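Darimwood checked tablecloth, yellow-green and white: six months on our kitchen table

I don't usually write reviews of tablecloths, but I read a great many before I bought this one and found most of them were written the afternoon the parcel arrived, so I thought I'd wait until ours had been properly lived on.

We have an old table that came to us from my aunt, Edeltraud Hollmann, and I am very fond of the top of it. It has a spray of flowers printed on it and a lattice border along the edge, and I couldn't bear to hide the whole thing. What I wanted was a smaller cloth for the near side, where all the eating, letter-writing and sorting of bits and bobs goes on, leaving the flowers to be looked at on the far side. The Darimwood comes in 2 sizes and I took the smaller, which is 135 cm along its longer side (do measure first, I very nearly bought the big one!).

Colour and cloth

The check is a yellowish green with white, and it's a good deal more cheerful than I expected from the website, where it looked rather like pea soup. I had worried that it would quarrel with the purply-grey of the flowers, and my neighbour Inês was quite sure it would, but the two get along nicely. There's a narrow white hem all round which has stayed flat. One corner had a loose thread when it came, and I snipped it off and have had no bother with it.

Washing

I wash ours at forty with the tea towels. Beetroot came out the first time, and so did gravy. Turmeric did not, and I still have a faint patch that I keep turned towards the window. It does need ironing, I'm afraid. I tried pegging it out very straight and hoping for the best, and it looked like a map of the Alps. Iron it while it's still a bit damp and you'll be done before the kettle boils.

Everyday use

Our table is never clear for long. There are cables on it, and leaflets, and the empty bottles on their way to the recycling, and I like a cloth that can put up with all that without looking sorry for itself. The check is very forgiving of crumbs, too. My one real grumble is that it slides. The tabletop is smooth and so is the back of the cloth, and if you lean across for the salt the whole lot comes with you. I bought a set of Lundau clips in the end, which hold it well enough, though I take them off when we have company.

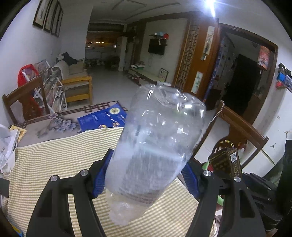 Would I buy it again?

Yes, and I probably shall, in the blue if they still do it. The Briggs cloth we had before was thicker and didn't slip, but it had faded badly by its second summer and never felt nice under the hands. I'd knock a little off for the ironing and a little more for the sliding, and I'd still give the Darimwood four stars out of five. If your table is bare wood with a bit of grip to it, you may well want to give it the fifth.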